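How to Track a Weather Satellite Pass From Your Backyard

By Jade Zacharias

Low-orbit satellites pass over most places several times a day, and you can pick up their signal with a simple antenna and a USB radio receiver. You need a laptop, the receiver, a V-shaped dipole antenna and a clear view of the sky. The steps below use the Praritz tracking program, but any tracker will do.

Step 1. Update your orbit data. Open Praritz and click Refresh. Old data puts the pass at the wrong time, and after a few weeks the error can be large enough to miss the start. 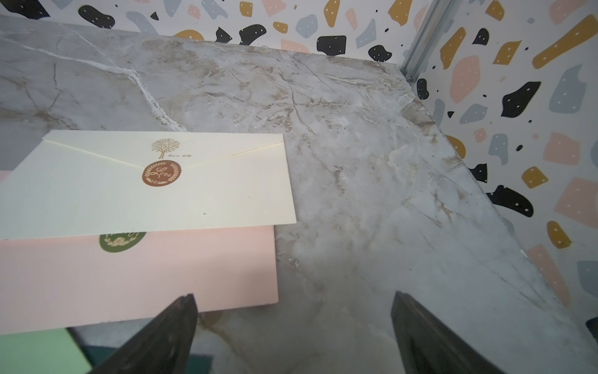 Enter your latitude, longitude and height above sea level. Two decimal places are enough. Check that the computer clock is correct and that you know whether the program shows local time or UTC.

Step 2. Pick a pass. Look for a maximum elevation of 35 degrees or higher. Lower passes tend to be lost behind houses and trees. Write down the start time, the end time and the direction of travel.

Step 3. Set up the antenna. Lay the dipole flat, with the V opening north or south. Keep it away from metal fences and gutters. Tune the receiver to the downlink frequency listed for your satellite. If it falls in the band just under 138 MHz, set the gain to medium first and raise it only if the signal is weak.

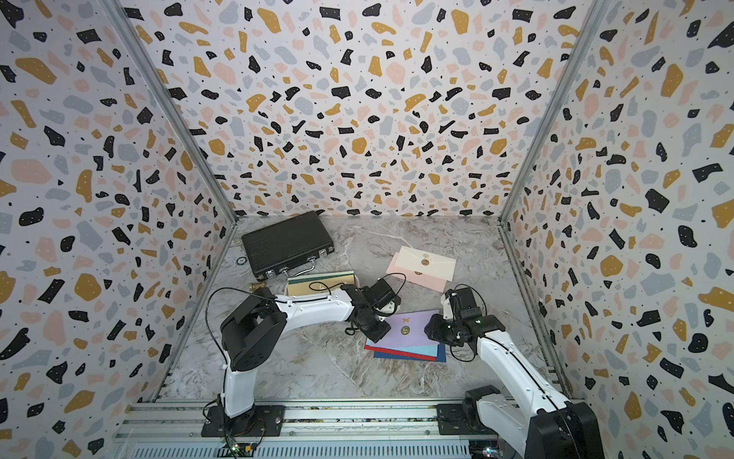 Step 4. Record the pass. Start recording two minutes early. The frequency will drift down as the satellite goes by, so turn on Doppler correction in Praritz. Leave the antenna where it is.

Step 5. Save the file with the date and satellite name, then run the decoder. Keep the raw recording until you have a clean result. 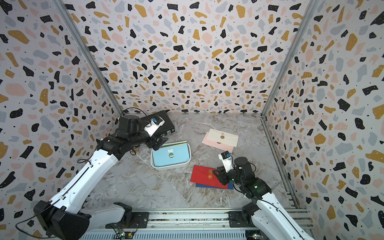

Envelopes on the marble-look surface.

Nazanin Mohammadi checked these steps on 23rd October with Praritz and a Clavitz receiver.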